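3.2 Vessels and dry feed

Measuring by volume is common in homes where dry pet food is served by the scoop. We looked at how kibble is moved between a steel mug and a clear plastic container on a plain table, and how much ends up outside it. The set gave 68 pours, and the tabletop was wiped after each one. 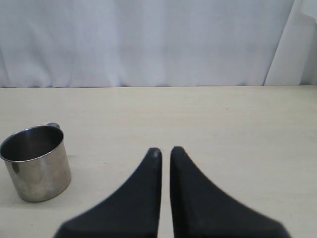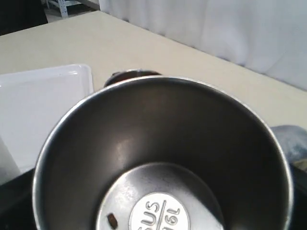
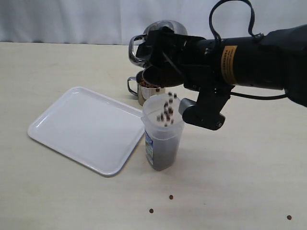
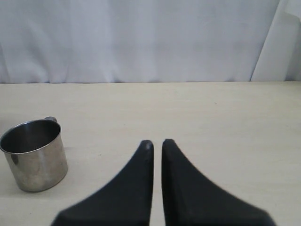

Figure 2. Steel vessels used in the feed trials, on the light tabletop.

Spilled pellets were picked up by hand and weighed to the gram. Marit Lundgren objected that weight alone hides the dust left on the inner wall, and that a mug tapped on the rim would give a different result. We did not tap. Her point is taken up in Section 7, where the Wirbridge scale readings are given with the dust brushed out.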